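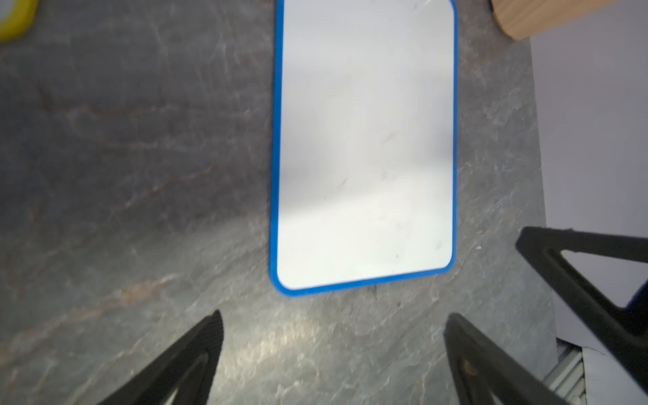
Figure 3.1 A gripper over a white board with a blue rim, seen from the wrist.

Chapter 3
Good Habits Before the First Move

I used to skip this part. I'd read the speed limits, sign the sheet and get straight to the fun stuff – and then I spent a whole March at Jurkgate learning why the dull pages come first! So let's start with the work area. Before you run anything, write down what's on the table and where it sits, and keep that note with your program. Our house rule is a first run at low speed with one hand near the stop button, every time, even if you've done the same pick 500 times before. Section 2 of this chapter gets into who may change that rule (and who has to sign for it).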